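Desano Kitchen Teleop: data card

Two-arm teleoperation demonstrations with toy kitchen items. This card covers release 3 of the set. Earlier releases used a different gripper mount and should not be mixed with this one for training.

Both arms are driven by an operator through a pair of leader arms. No motion in the set is scripted or replayed.
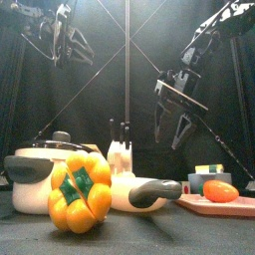
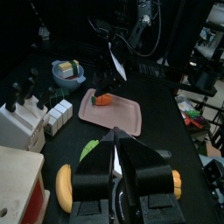 Summary

Name: Desano Kitchen Teleop
Release: 3
Collected at: Clunano workshop, bay 2
Collected in: March
Demonstrations: 218
Split: 200 train, 18 held out
Control rate: 100 Hz for joint states and commands
Tooling: Fundwood recorder, Escobedo leader arms

Task

The objects are toy versions of things found in a kitchen: vegetables and other foods, cookware, bowls, a knife block and a pink board or tray that serves as the usual target. Each demonstration starts from a new layout. The operator is given one short instruction, for example "put the carrot in the bowl" or "move the pepper onto the pink board", and carries it out with one arm or both. The choice of arm is left to the operator and is stored as a label after the fact.

An instruction never mentions an object that is missing from the layout. It may mention one that is partly hidden from the fixed view, and in those cases the wrist view is usually the only one in which the object can be found before the first contact.

Views

Each demonstration has one fixed view of the workspace and one wrist view per arm. The fixed view stays where it is for a whole session but may shift by a few millimeters between sessions, so treat its calibration as per session. The wrist views move with the arms. Their own gripper fingers are in view most of the time, and the lower part of the image should not be masked without checking what is lost – small objects are often visible only between the fingers.

Lighting comes from overhead and was left alone during collection. Bright spots on the upper parts of the arms are common in the fixed view. Exposure was locked at the start of each session.

Recording procedure

1. Home both arms and both leaders. The recorder refuses to start if any joint differs by more than the limit in the session file.
2. Set out the layout. Keep every object inside the reach of at least one arm.
3. Read the instruction and start the recorder.
4. Perform the task at a steady pace. Short pauses are fine. Long pauses are trimmed later.
5. Return both arms to a raised position with the grippers open, then stop the recorder.
6. Mark the result as success, partial or failure.

Partial is used when the right object was moved but did not end up in the right place. Failures are kept in the set and flagged. They are useful for training a success classifier and should be filtered out for plain behavior cloning.

Contents of one demonstration

joints: measured positions for both arms, radians
commands: leader positions sent to both arms, radians
gripper: opening for each gripper, scaled from 0 (closed) to 1 (open)
views: fixed, wrist_left, wrist_right
instruction: the text given to the operator
arm_used: left, right or both
result: success, partial or failure
session: key into the session table, which holds calibration and joint limits

Timestamps come from a single clock on the recording machine. Views are stored at a lower rate than joint data, and each image carries the index of the nearest joint sample. Do not interpolate gripper values across a closing motion. Take the nearest sample instead.

Known problems

– The commands lead the measured positions by a small lag that differs between the two arms. Estimate it per session if your policy predicts measured positions.
– Gripper opening is a motor reading. When a soft object is held, the reading can sit below the width of the object.
– The held-out split has new layouts but no new objects. It says little about how a policy will handle items outside the set.
– Operators tend to approach from the side they can see best, and arm_used is therefore uneven across instructions.
– Hand-overs between the arms are rare. Do not expect a policy trained on this set alone to learn them.

Not covered

There are no force or torque readings, no audio and no depth. Real food, liquids and sharp tools were never used. The arms were not run at full speed, and the joint limits in the session table are tighter than the hardware allows.

Changes since release 2

New gripper mount on both arms. Calibration moved from a single file to the session table. The label "other" was removed from result, and the affected demonstrations were reviewed and given one of the three remaining labels.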